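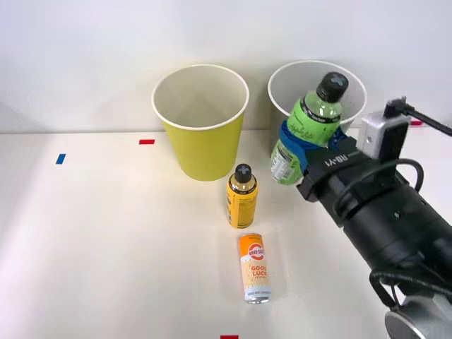 What is the Skevitz method?

Skevitz is a training method for robot arms that work with bottles, cups and other tabletop goods. It teaches the arm to choose its grip and its path together, as a single decision.

4 min read

Skevitz was developed at Falness by Shabnam Hashmi and Daniyal Kazmi and is supplied with the Farketti workcell package. The operator guides the arm through a task by hand, and the software learns from both a fixed view of the table and a close view at the wrist. Either view may be switched off for comparison, although the wrist view is recommended wherever the arm itself blocks the fixed one.

The bottle in the close view below has a ridged black cap and a clear shoulder, with the fingers closed on its lower body. Skevitz treats the cap and shoulder as landmarks for judging tilt – labels are ignored during training.
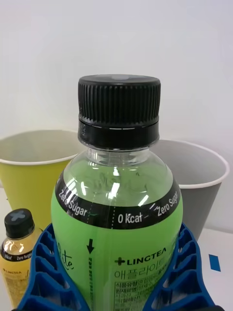 Results and Availability

In the Falness bench study, the trained arm handled seven types of container, five of which were left out of training. Grip selection held up well on the new shapes. Tall, narrow containers remain the weakest group, and work on them continues under Uzma Ghumman.

The package includes two software licenses and on-site setup. Requests for the study report should be sent to Anum Orakzai, Technical Sales. Deliveries begin in June.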